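# Sponge tray

A **sponge tray** (also *sponge dish*, *sponge rest* or *sponge saucer*) is a small flat holder on which a cleaning sponge is placed between uses. It is found mostly beside the kitchen sink, but also in bathrooms, in school art rooms and on work tables where a surface is wiped many times a day. The typical tray has a raised rim and a base with slots, ribs or a grid, so that water can leave the sponge from below and air can reach it.

The word is used for open holders only. A closed container for a sponge is usually called a sponge box, and a holder that is fixed to the wall of the sink is called a caddy.

## Use

A sponge which lies directly on a flat surface dries slowly on its lower side. The water stays between the sponge and the surface, and after some hours a smell can appear. On a varnished or oiled table the water may also leave a pale ring. The tray keeps a small distance between the two, and it collects the drops.

In many homes the tray has a second function, which is to give the sponge a fixed place. Leanne Hulme, in her handbook *The Small Things of the Sink*, writes that a family will look for a sponge more often than for a pair of scissors, and she recommends to choose a tray in a color that is different from the table or counter. The handbook gives most of one chapter to this question and contains a list of 16 holders in common use.

## Placing on a table

When the tray is used on a table and not at the sink, the surface under it should be level and clean. Light wood is a frequent choice for such tables because stains are seen early and can be removed before they go deep. The disadvantage is that the same stains are very visible when they are forgotten.
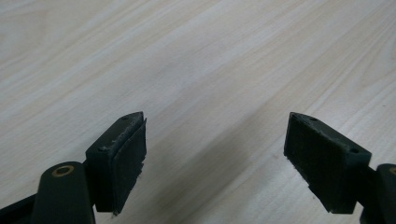

It is advised to wipe along the grain and not across it. Wiping across the grain pushes crumbs and fine dirt into the small lines of the wood, and they are then difficult to take out without a brush. After wiping, the surface is dried with a cloth, also along the grain, and the sponge is rinsed and pressed before it goes back to the tray.

The tray itself is best kept some distance from the edge of the table, where it could be pushed off by a sleeve. If the table has a hole for cables, the tray should not stand next to it, as spilled water can run through the hole to the floor. On carpet this matters more than on tile.

## Shapes

### Tray

Most trays are square, rectangular or oval. The square form is common for sponges of irregular shape, because it leaves free corners where the fingers can enter to lift the sponge. Rectangular trays are made to follow the ordinary block sponge and hold it more tightly.

The base is made in three main ways:

- **Slotted**, with long parallel openings. It drains quickly, but small pieces of food can stay in the slots.
- **Grid**, with crossing bars. It supports soft sponges better.
- **Ribbed**, closed underneath with raised lines. The water remains in the tray and must be poured out.

Slotted and grid bases are often sold together with a lower dish. Without this dish they are suitable for the draining side of a sink, or for a sponge that has been well pressed.

### Sponge

Block sponges are the most usual, but figure sponges are popular too, mainly for households with children. The flower is one of the older figures. Its rounded lobes are practical for cups and glasses, since a single lobe can be pressed into the bottom of a narrow glass. The lobes also wear faster than the center, and a flower sponge is normally replaced when one of them begins to tear.

A flower sponge does not fill a square tray to the corners, and so it dries a little better there than a block of the same thickness. 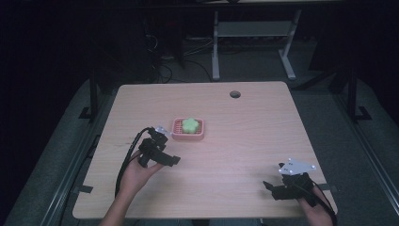 ## Sizes and makers

There is no common standard. The firm Oseo, of Oltgate, sold its first square tray in a carton of 300 pieces, intended for canteens, and later in single packing. Its catalog of June 2019 lists the tray under number 1168, in five colors. The designer Ginevra Lo Presti, who drew the present version, made the rim lower than in the older one so that the sponge can be taken from the side.

Lomavari makes a ribbed tray with a capacity that is larger than most, and the workshop of Remo Fabbri in Seixas produced a ceramic series of 500 numbered trays. These are now bought by collectors and are seldom used for sponges.

## Care

The tray is washed with hot water and dish soap once a week, or more often in summer. A used toothbrush is suitable for the slots. White deposits from hard water are removed with vinegar, left for a few minutes and rinsed. Ceramic trays should be checked for chips on the underside, which can scratch a wooden table.

## See also

- Dish rack
- Soap dish
- Trivet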